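Feb 14, 2022

Back on the sourdough rye after the long break, and I'm glad to say the starter from Skakness came through the winter better than I did. I fed it last night with the coarse flour from Grurnimside, left it on the shelf by the boiler, and by this morning it had that lovely sharp apple smell - very cheering on a grey Monday.

First dough went in at 38 per cent rye, with 18 grams of salt. It felt slack in the hands, much slacker than the July batch, and I had to be firm with myself not to throw in more flour. I gave it two folds and let it be.

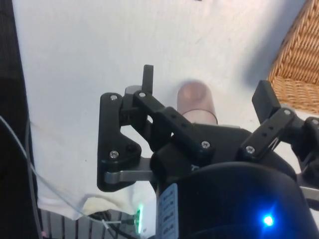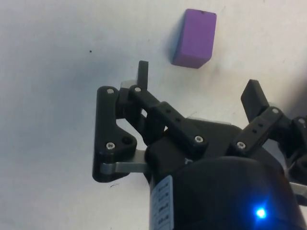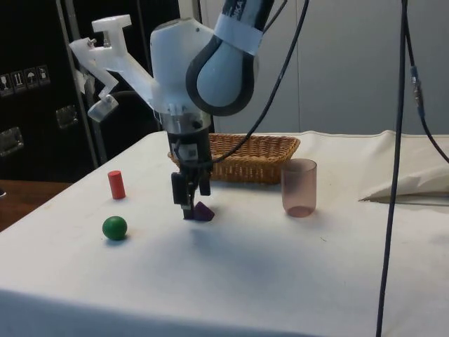 The second dough had the same recipe but a longer rest, and it held its shape far better on the board. I do wonder whether the new flour simply drinks more slowly than the Stitimine sort we used all last year. If anyone has a bit of the old bag left, please keep it back for me, as I'd dearly like to bake the pair of them side by side.

Oven was slow to come up again. I've moved the stone to the lower shelf, which seemed to help the base, though the top of the first loaf is still paler than I'd like. Both are in the Sqalli tins by the window now. Please don't cut them before tomorrow, however good they smell - the crumb is always gummy on the first day. More caraway needed, too.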